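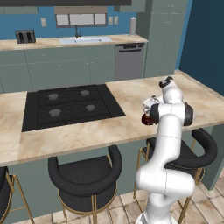
Does a robot in the kitchen mean fewer people in the kitchen?

So far it has meant the same people doing different things, and at Clullen the first thing that changed was who stays late.

I got that from Mingxuan Tan, who runs the kitchens side of Clullen, a company that looks after shared kitchens in office buildings and rental apartments. We talked for most of a morning, over a pot of tea that went cold because neither of us would stop talking (my fault as much as Tan's!). I'd come with a list of questions about job losses. We got to those, but first I had to hear about mugs.

"Everybody wants to ask me about cooking," Tan told me. "The arm doesn't cook. It picks up what people leave on the counter and it puts it where it goes. You would not believe how much of my crew's day used to be that."

The arm project is called Yilma, and everything it does gets tried in simulation before it goes anywhere near a real countertop. Stools, stove, sink, the lot. That part has become a job of its own at Clullen, and two people from the cleaning crew now do it most of the week. I asked if they'd had any computer training. "None. They know kitchens. The software people built us a kitchen where the counter was perfectly clear, and my crew just laughed. They said, okay, where's the junk?"

So the crew started writing the tests. In December they put together 112 of them, all from things they had run into on shift: a cup left too close to a burner, a stool pushed in crooked, a roll of paper towels standing right where you need to reach. Tan is plainly proud of that list and made me scroll through a good chunk of it. My favorite was titled "spoon INSIDE mug, again."

It wasn't all happy, and I don't want to make it sound that way. The crew is 24 people, and when the plan was announced Tan had a line outside the office door. "They asked me straight out if they should look for other work. I said I have a promise in writing for this year, and I don't have one for next year. Some of them didn't like that answer. I didn't like it either."

One person did leave, for a hotel job at Trernon. The others have mostly seen their evenings change. The late round used to run until eleven, and now it's done before nine, which is great if you have kids and not so great if you were counting on the late-shift pay. Clullen ended up folding part of that extra money into the base rate, though it took a few tense meetings and Tan says it still doesn't cover all of it for everyone.

I asked what the crew misses. Tan had to think about that one.

"Talking. Two people clearing a kitchen together, they talk. Now one of them is at a desk watching test runs and the other is upstairs doing the ovens. We moved lunch so they're all on the same break. It helps a bit."

And what would Tan tell another manager thinking of doing the same? "Put your cleaners in the room the first week. We waited until the third month, and we had to throw out a lot of work."

The next building on the schedule is Likelov, where the kitchens are narrower and, I'm told, the tenants much messier. The crew has already started on a new list.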